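Household Chemistry for the Curious
Handout 5: Why wiping works (when it does)

Read this before the session. Last term three of you did, and it showed.

The story so far. In Handout 3 we dealt with soap, which has one end that likes water and another that likes grease. If that still sounds like a description of a relative, go back and read it again.

1. Dirt is several things

The word "dirt" is no use to us. We will talk about soils, as the trade does, and sort them by what shifts them.

Sugars and salts dissolve in water. Be patient and you will hardly need to rub.
Fats and oils don't dissolve in water and will happily smear from here to Undholm. They need a surfactant or a solvent.
Proteins (egg, milk, blood) are fine in cold water and set in hot. Anyone who has rinsed a porridge pan from the boiling kettle has done this experiment already.
Limescale is mostly calcium carbonate. Use a weak acid. Not on marble, please. Pieter Hendriks took this course before you and would like his windowsill back.

2. What the cloth does

A cloth does two jobs: it pushes, and it soaks. The pushing breaks the grip of the soil on the surface. The soaking carries it off, by capillary action, into the gaps between the fibres. A dry cloth is good at the first job and poor at picking up anything sticky. A sopping one has no room left and simply moves the puddle about.

Fold your cloth. Folded in half and in half again it gives you eight clean faces, counting both sides. A scrunched one gives you a lump, and pressure only where the lump happens to touch. 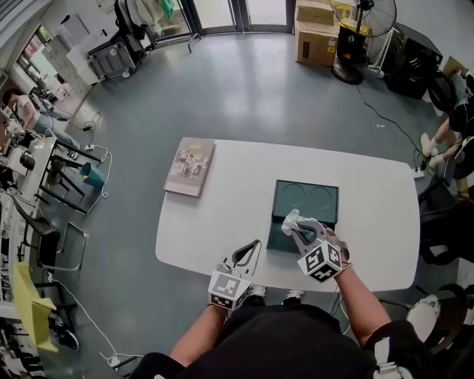 Fig. 1. Cloth on a raised-rim tray. Scrunched, so contact is patchy.

Rims and corners are where soil ends up, as a flat pad bridges the angle and leaves a line behind. Use a folded edge there and finish along the rim.

3. Contact time

Most sprays are wiped off long before they have done anything. The old Fodora kitchen spray in our cupboard asks for 5 minutes on its label. When Arif Tambunan timed the class at it, the longest wait was 80 seconds, and that was someone answering the phone.

Warmth helps with fats, as they soften. It does not help with egg. See section 1. I shall keep saying this until December if I have to.

4. For the session

Bring two cotton cloths, one old and one new. New cotton often has a finish on it and repels water at first, so wash it or be annoyed by it.
Read Schouten, page 188 onwards, on surface tension. Skip the poem.
Write half a page on why a greasy plate feels clean under hot water and greasy again once it cools.

Half pages only. I have measured the margins.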